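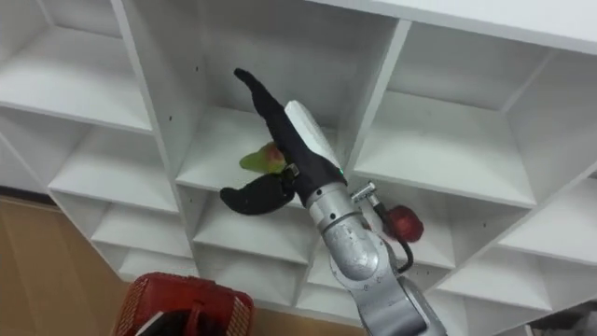 Fruit on open shelves

March 16, 2026

I keep reading that fruit belongs out in the open, one kind to a cubby, like shoes. Supposedly you eat more of it that way. I have my doubts.

We put up a white cubby unit in July, and my record since then is mixed. Apples do fine. Mangoes go soft at the back and I find them by smell. The low cubbies are the worst — I forget they exist until I drop something.

Tomás Carrilho swears by his and says a bowl just bruises everything. Maybe. A bowl also costs less than the $322 I paid Ellmont, and it didn't take me a whole Saturday with a screwdriver.

I'm giving it until the peaches come in. Then it can hold books.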